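Search the boards
Search titles only
Advanced
Small Shop Automation > Planning and Budgets
Posted in June by benchmouse
6 min read

Budgeting for a cloth handling cell: what did you forget to put on the sheet?

benchmouse wrote:
Hi all, longtime reader, and I finally have a reason to post! We're a small linen finishing shop and we've been given a little money to plan a folding station for small flat pieces (napkins, tray cloths, that sort of thing). I've been at the spreadsheet every night after supper and I'm starting to see double, so I'd love some friendly eyes on it.

So far I have two quotes. Dernevska will sell us the arm and controller as a package, with a day of training thrown in. Turcotte is a good bit cheaper, but the grippers are extra and so is pretty much everything else, down to the cable between the two boxes. My boss likes the cheaper one (naturally) and I lean toward the package, mostly for my own peace of mind. For the small stuff I've put down 712 dollars, which covers a table, a clamp arm, some backdrop fabric and a light. Does that sound sane to you folks?

oldselvage wrote:
Welcome! It sounds sane for the things you listed and low for the things you didn't. When we did ours, the arm was the part of the budget that behaved. What ran away from us was mounting. Plates, brackets, longer bolts, the other longer bolts after the first ones were too long. I'd put mounting on its own line, give it a real number, and then leave it alone when somebody comes around looking for savings.

I'd also think hard about the table. We started with a pretty white laminate one from the break room, and our napkins are white, and you can guess how that went with the camera.

tinyloom66 wrote:
Going to disagree a little with oldselvage, in a friendly way. You can get a camera to find white cloth on a white table if you spend time on the lighting. We did it. It took a while, I'll grant you, but it cost us one lamp and some patience, and we kept the table we had. If money is tight I would not buy furniture first.

oldselvage wrote:
Fair enough, but whose patience, and what were they paid by the hour? That's a budget line too. Let me put up our station, it's easier than me typing another page about it. 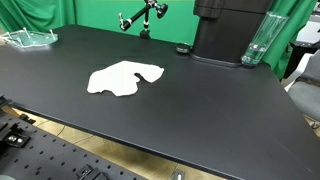 The table is the purchase I'd make again tomorrow, before the arm, before anything. A matte black top gives you the outline of a white cloth for free, even when the thing is lying there all wavy along the edge with a bump folded into it, and on ordinary days that's how cloth lies. Ours has a few pale scratches on the right half and I don't fuss over them, though I would ask a supplier what a replacement top costs before signing anything. The green curtains and the backdrop were the cheap part. The clamp arm on the back edge was dearer than I liked, and I still say get one with a knob big enough to grab with a cold hand.

benchmouse wrote:
Oh this is so helpful, thank you! I had been picturing something much tidier and more mysterious. I had no line at all for a mounting plate, so that's going in tonight. Is yours the perforated kind because you move things a lot, or is that just what they sell?

oldselvage wrote:
We move things a lot. More than we planned to! Get the one with rows of holes even if the solid one is on sale. I bought ours through Clamosar and it came in 38 days, which felt like a year, so order early and don't book your training until it's in the building.

feltandfiddle wrote:
I'll be the grump, if there's room for one. Do you need to own any of this yet? We rented for 6 months through Prellumano before buying, and by the end we knew which gripper worked on our fabric and which one only worked in the sales video. The rent stung and my bookkeeper sighed at me every month, but we would have bought the wrong one otherwise, and a wrong gripper sits in a drawer forever making you feel bad. Most places will knock some of the rent off if you buy afterward, so ask them, and get it in writing.

tinyloom66 wrote:
I like renting in theory. In practice you still have to buy the table and the plate and the lights, and then you rent on top of that, so for a very small shop it can come out worse. I'd run it both ways on paper. Also, benchmouse, please look at the floor side of things. Cables need to go somewhere that people don't walk and chairs don't roll, and cable covers cost more than they have any right to.

feltandfiddle wrote:
True about the table and the plate. I'd count those as yours either way, though, so they don't tip the scale for me.

oldselvage wrote:
Seconding the cable covers. And leave yourself a clear stretch of tabletop, wider than you think. Everything in the shop wants to come and live on that table.

benchmouse wrote:
You're all very kind. Here's where I've landed for now: mounting gets its own line, the table goes to the top, and I'm going to ask Dernevska whether they'd do a rental with the training included. If they say no I'll call Prellumano. The small stuff figure is clearly going up, and I have to break that to my boss gently, maybe with baked goods.

One more thing before I close the laptop. Has anyone paid for the extended service plan on a Turcotte? The brochure is very cheerful about it and I can't find the part that says what it covers.

tinyloom66 wrote:
We have it. Parts are covered, travel isn't. Ask how far away their nearest technician is before you compare the two prices.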